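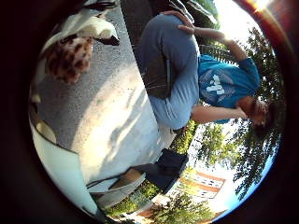

Goalkeeper wanted, Jenthorpe Sunday-ish League

Sallier Rovers need a keeper for the spring season. Our last one moved up to Karimi Athletic in December, citing ambition and our back four.

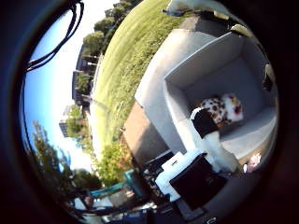 You should be over 20, own gloves, and be able to shout "Away!" as if someone might listen. We play 12 league games plus the Jasia Cup, from which we are usually excused early. Pay is nothing, though the league fee is covered and there are oranges at halftime.

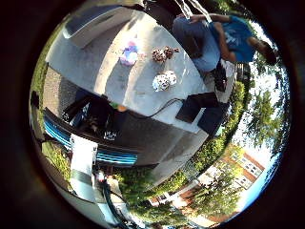 Experience is welcome. So is a short memory, given last year's goal difference. Tryouts are at the Jenthorpe ground, lower field, and last until Gus Oyelaran's knee gives out. Send him your name and height. Please be truthful about the height.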